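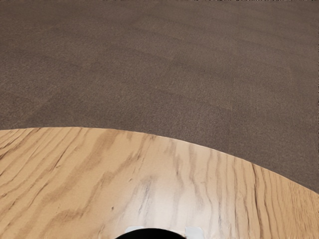
Why would a robot arm let go of something it's already holding? Usually a number somewhere in the software is wrong, and the arm is doing exactly what that number tells it to.

I learned this in May at Jillwood, where I'd been invited to spend a few days with the team behind Briduler, a program that teaches a gripper to pick things up off a table. Nearly all the practice happens in simulation - simulated table, simulated carpet, simulated bottle - and only the grasps that look good there get tried on the real arm. I'd gone to write a cheerful piece about that. Then, on my first morning, the real arm lifted a full bottle, swung it toward the edge of the bench and opened its fingers.

The bottle hit the floor next to Crescencio Urquijo's left shoe. He was fine (the shoe had a bad day). But he'd been standing inside the taped line, reaching for his coffee, and everybody in the room knew he shouldn't have been. Wenche Skjelbred hit the stop button, wrote "grip fault, person in zone" on the whiteboard and shut the arm down until further notice. There went my cheerful piece!

So we all moved over to the computers. The last batch in simulation had been 3,789 lifts, and Wenche wanted to know how many had ended with the fingers opening early. It was 186. They'd been scored as successes the whole time, because the scoring only asked whether the bottle had left the table, and it had. What happened next wasn't part of the question. I watched Crescencio read that line of code and put his forehead down on the desk.

I should explain that a simulated bottle is a very polite bottle. It stands up straight, nothing sloshes unless you ask for it, and if it falls through the air you press a key and it's back on the wood. I ended up sitting with them for most of the afternoon, running lifts one at a time, pausing, backing up, and pausing again.

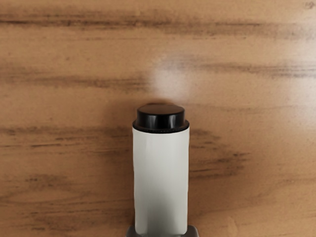
What we were hunting for was the moment the software decided it had lost its grip. Briduler watches the force on the fingers, and if the reading falls too low it assumes the object is gone and opens up to try again. Sensible enough on paper. But when the arm slows down at the end of a swing, the reading dips for a blink, and the software was treating that blink as an empty hand. It wanted three low readings in a row before giving up. Wenche changed it to 30 and added a second rule: above the table, the fingers stay shut, whatever the reading says.

The rerun took until almost 10 p.m. I ate crackers and asked a lot of questions about friction. No early openings this time, which got a tired little cheer, and Wenche still wouldn't turn the real arm back on.

She was right, I think. The grip was one fault and the coffee was another. The tape on the floor had never been connected to anything, so stepping over it did nothing at all. She had already called Albridge, the firm that put in the bench, about a light curtain that cuts the power when somebody leans in. Crescencio moved his mug to the windowsill that same night.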